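Search this blog
Type and press enter

Hand pose from the cube, take two

I spent most of June on the tracking code for the glove, and it is finally in a state where I can leave it alone for a while. Notes before I forget.

The old version took one marker face per image and solved the pose from that. With one small square you often get two answers that fit almost equally well, and the solver would flip between them. On the plots the wrist snapped by around 40 degrees and back again.

The new version uses every face it can find. All the corners go into one solve against a model of the cube, so two faces in view are enough to settle the flip. If only one face is found, I start from the last good pose and throw out anything that jumps too far. I ran it on 344 old clips. The flips were gone in all but 4, and those had motion blur I can't do much about.

Finger angles come from the glove itself on a separate clock. I was matching them to the images by arrival time, which put them 35 ms late. Now both streams get stamped at the source and I interpolate. Kipchumba Langat spotted that one, not me.

The planner in Magesa reads the merged stream without changes. The cube model is a plain text file now, so a new cube means new measurements and no rebuild.

Still open: the bracelet side of the wrist has no sensing, so forearm twist is a guess – I may drop it from the output.

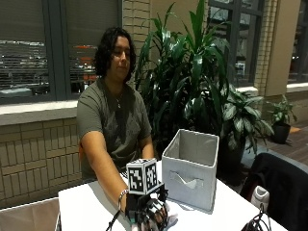

Comments

Hacer Kılıçarslan
Did you weight the corners by viewing angle? Ours got worse when a face was nearly edge on.

Jong-dae Song
The clock thing bit us too. Please post the cube file format.

Edin Matić
What do you do when no face is found at all? Hold the last pose or mark a gap?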